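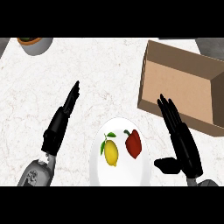
Winter Sowing Native Wildflowers in Milk Jugs

I can't say enough good things about winter sowing. You put seeds in a plastic jug in January, you set the jug out in the snow, and in spring you have sturdy little wildflowers that have never seen a grow light. I've been doing it here outside Melberg, at 3000 feet, for long enough that my neighbors now leave their empty jugs on my porch (please keep doing that!).

Most of our native perennials drop their seeds in fall and expect a cold, damp winter before they'll sprout. You can fake that in the refrigerator with damp sand and a plastic bag, and I did for years, but the sand dries out or molds and then you have a hundred fussy seedlings to harden off. Outside, the weather handles it. Freezing and thawing loosens the seed coats, snow melts in through the top, and everything comes up when it's ready.

What you need

Gallon milk or water jugs, the cloudy see-through kind. Solid white ones block too much light.
A sharp utility knife, plus a nail or an old screwdriver for the drainage holes.
Potting mix. I use Bresix, the plain one without the water crystals. Anything that drains well is fine, but skip garden soil and skip seed-starting mix, which dries out too quickly outdoors.
Duct tape.
A paint marker. More on this later, and I mean it.
Seeds.

Which seeds to pick

Go for plants that ask for cold, moist stratification on the packet. My favorites for a first try are swamp milkweed, wild bergamot, black-eyed Susan, New England aster, and purple coneflower. Bergamot is almost too easy. Penstemon is a joy, and the seeds smell terrible, so open the packet outdoors.

Blue lobelia and cardinal flower have seed like dust. They do beautifully in jugs as long as you don't bury them. Save the truly slow ones, like trillium and baptisia, until you have a few seasons behind you. Trillium can take two winters before it shows a leaf, and I have thrown out at least one jug of it that I now think was perfectly alive.

I order from Avix in the fall, when the selection is still good, and fill in with whatever I've collected from my own beds. If you collect, let the heads go brown and crisp on the plant, then keep them in paper envelopes somewhere cool. Plastic bags hold moisture and you'll get fuzz.

Step 1: Prepare the jugs

Rinse them well and throw the caps away. The open top is your vent and your watering hole, so you really don't want the cap on.

Poke drainage holes in the bottom. I make eight or so, and a few more along the lowest part of the sides. Heating the nail over a candle makes it slide right through (open a window if you do it this way). Too few holes is the most common mistake I see, and it leads to a jug of cold soup by March.

Cut around the jug about four inches up from the base, starting at one side of the handle and stopping at the other, so that the handle corner stays attached as a hinge.

Step 2: Fill and water

Moisten the mix in a bucket first. Dry mix floats, and you'll be standing there pouring water onto it while it beads up and runs off. It should feel like a wrung-out sponge. Fill each jug with three to four inches. Less than that and the roots run out of room before you're ready to transplant.

Tap the jug on the table to settle the mix, top it up if it sinks, and let any extra water drain before you sow. 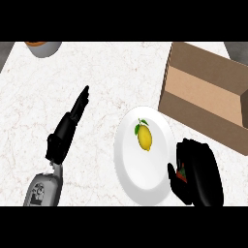
White marble countertop with faint reddish-brown veining.

Step 3: Sow

Small seeds go on the surface and get pressed in with your palm. Medium seeds, like coneflower, get a light sprinkle of mix on top. Milkweed can go a quarter inch down. When in doubt, sow shallow!

How many per jug? I aim for about 50 of anything small. It looks like a lot, but some won't take, and thinning a crowded jug is far more fun than staring at an empty one. For larger seeds I space them out with a pencil, maybe an inch apart.

Dust-fine seed is easier to handle if you mix it with a spoonful of dry sand. You can see where the sand has landed, so you don't dump the whole packet in one corner. Give the surface a gentle misting when you're finished.

Step 4: Label, then label again

Every winter sower has a story about mystery jugs. Permanent marker is a lie. It fades to nothing in a few months of sun, and then you're squinting at two dozen jugs of tiny green leaves trying to remember which corner of the yard was asters.

Use a paint marker, write on the bottom of the jug as well as the side, and drop a plastic tag inside. I also keep a notebook page with the jug number, the plant, where the seed came from, and the lot number if there was one. My best bergamot ever was lot 3855, and I only know that because I wrote it down. I've been saving seed from those plants ever since.

Step 5: Close up and put them out

Fold the lid down and run duct tape around the cut. It doesn't have to be airtight. You're keeping out squirrels and keeping the lid from flapping in the wind.

Set the jugs where rain and snow can reach them. Mine go along the east side of the shed, facing Sarmiento Road, where they get morning sun and some shelter from the worst wind. Avoid a spot under a roof overhang. A covered porch is out too, and so is a south-facing wall, which can warm things up enough in February to wake your seeds a month early.

In a windy yard, pack the jugs into a milk crate or tie a cord through the handles. I have chased one down the road in slippers.

Step 6: Leave them alone

This is the hard part for me! Through the deep cold there is nothing to do. If the jugs get buried in snow, wonderful, leave them buried. Snow is good insulation and it waters them as it melts.

Start checking once the days stay above freezing. Lift a jug by the handle. If it feels light and there's no condensation on the inside, it's thirsty, and you can set it in a tray of water for half an hour so that it soaks up from below. Pouring water through the top washes little seeds into a heap.

When the sprouts appear

Here the first green usually shows in late March, asters and black-eyed Susans leading the way. Milkweed waits until the soil is properly warm, so please don't give up on it before the end of May.

A frost at this stage is nothing to worry about. The seedlings grew up with it. If the forecast is really grim, below 20 or so after a warm spell, I throw an old bedsheet over the whole row for the night and take it off at breakfast.

On sunny days, open the lids so nobody cooks. I fold them back in the morning and close them in the evening at first, then leave them open for good once the nights are mild. Open jugs dry out much faster, so check them every day.

Transplanting

Wait for two sets of true leaves. Then slide the whole block of soil out of the jug and cut it up like a pan of brownies. I know the books tell you to separate every seedling. I've done it both ways, and the chunks (with three or four seedlings in each) settle in better and are less work. The strongest ones win out on their own.

Plant on a cloudy day if you can, water them in, and keep watering for the first few weeks. Most perennials spend the first year on roots and give you a modest clump of leaves. Bergamot and black-eyed Susan sometimes bloom the first summer — a very nice surprise in August.

Questions I get a lot

Can I start in March? Yes, for anything that needs 30 days of cold or less. Check the packet.

Can I use other containers? Sure. Salad boxes work if they're deep enough, and so do two-liter bottles. You want depth, drainage, light, and a hole on top.

How many jugs should I make the first time? I made 14 my first winter and it was a happy amount. It filled one long bed by the fence, with a few clumps left over to trade for somebody's extra irises.

Do the jugs last? One season, sometimes two. After that the plastic goes brittle and cracks when you bend the hinge, so put them in the recycling once you've planted out and start saving new ones in the fall.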